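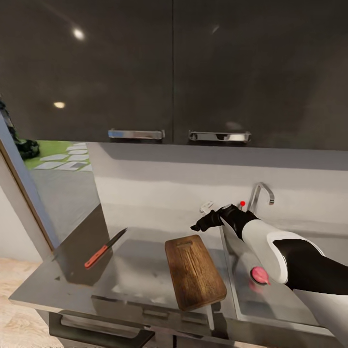

Waltance Diagnostics – Home Testing and Device Compliance Group

Member Bulletin, January 8, 2018

Reader accessory for the Wirkex home cholesterol test: status and storage notes

The Wirkex finger-stick cholesterol test has been sold as a strip-and-color-chart product up to now. The user applies a drop of blood, waits for the pad to change color, and compares the pad to a printed scale. Matching by eye is the weakest step in the procedure. Lighting, color vision and the age of the printed chart all affect the result, and two people reading the same strip can land one step apart on the scale.

The reader accessory replaces the printed scale with a small optical unit. The strip slides into a slot, the unit measures reflected light at 2 wavelengths, and a number is shown on the display. The chemistry on the strip is unchanged. Strips from current lots can be used with the reader, provided the lot code is entered first.

In the bench comparison at our Wiriya site, 121 paired samples were run on the reader and on the laboratory analyzer. Of these, 19 fell outside the target band on the first pass. Most of the outliers were traced to underfilled strips. The reader now checks for fill before it starts the timer and shows an error code if the pad is not fully covered. The affected samples are being repeated with the new firmware, and the full table will be sent to members with the March bulletin.
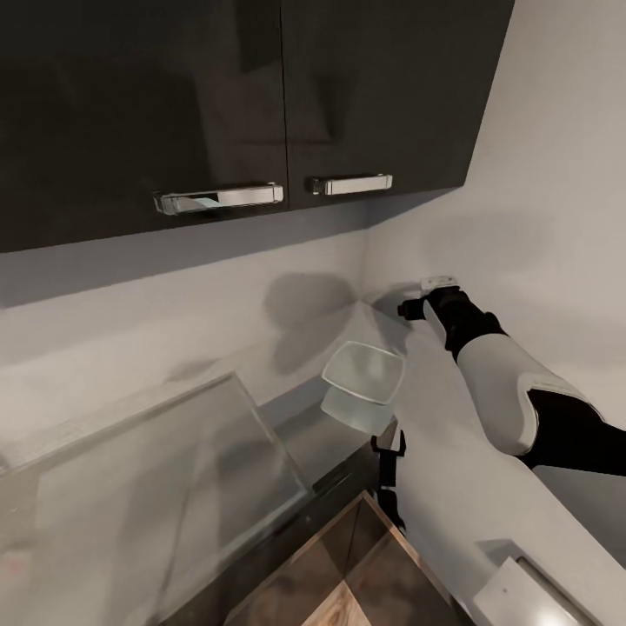
Strip storage remains the most common cause of support calls. The pads are sensitive to moisture and heat, and a strip that has been left out of its vial may read low even when the control solution looks normal. Bathrooms are a poor choice, and so is any shelf directly over a stove or dishwasher. A closed wall cabinet with solid doors, of the kind with a bar handle low on each door, keeps light off the vial and is easy to reach, as long as it is away from steam. The vial should be capped again right after each strip is removed. The drying agent is built into the cap – do not transfer strips to another container.

The reader itself is less demanding. It can be stored at normal room temperature and should be allowed to sit in the room for about 6 minutes before use if it has been in a car or a cold hallway. The optical window needs to be wiped with a dry, lint-free cloth. Alcohol pads leave a film on the window that shifts the reading upward, and the user leaflet has been revised to say so in the first section. 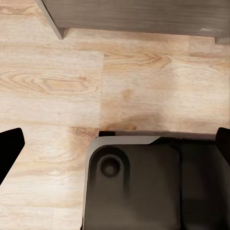 The leaflet also gives new wording on placement during the test. The reader must lie flat and stay still until the number appears. Tilting the unit while the timer is running can cause blood to move across the pad, and the result should then be discarded. Direct sun on the slot will trigger a light error.

Packaging for the combined kit is being handled at Skutov. Each kit holds the reader, one vial of strips, lancets, control solution and the leaflet. Refill vials will be sold separately. Members who keep demonstration stock should check the lot code on the vial against the code on the outer box and return any kit where the two differ.

Please send comments on the draft leaflet to the compliance desk in writing, with the page and line number.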